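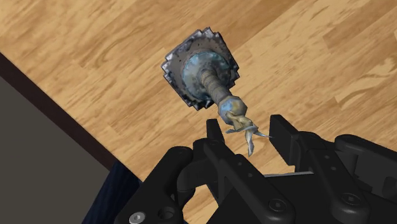

Renato asked me if a robot would ever squash an egg by mistake, and could I please find out before he let one near his breakfast. Good question, Renato! Yes, it could, and the way to stop it is to practise somewhere no egg can get hurt.

Filed under: Try It Out > Robots > Ages 8 to 11

I've been trying a kit called Stitell, made by a firm called Kovora. It's a robot arm that lives inside your computer. You pick an object, put it on the pretend table, and tell the arm how to fetch it. There are 117 objects to choose from (I went straight for the strange ones, of course).

First you steer the fingers to the right spot. A robot hand like this has two fingers and no thumb, so you have to think about which way round to turn it. Long, pointy things are tricky. Come in from the wrong side and you just shove them along the table!
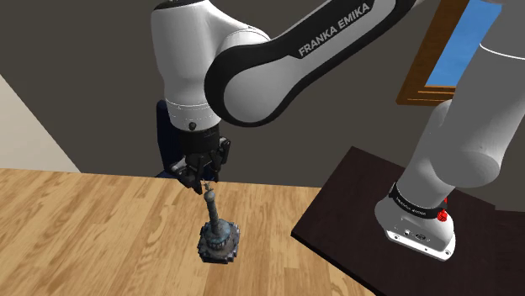 Then you choose where to pinch. Grab a tall thing by its tip and the heavy bottom might swing about when you lift. Grab it lower down and it's steadier, but there's less room for the fingers. I tried both ways for ages and my tea went cold.

Stitell keeps score of your tries. It took me 29 goes to pass level two, and I'm a grown-up who writes about robots, so don't feel bad if you need a few more.

What I didn't like: the instructions are full of long words, and the menu hides the restart button. Ask somebody to sit with you for the first half hour. After that you'll be fine on your own.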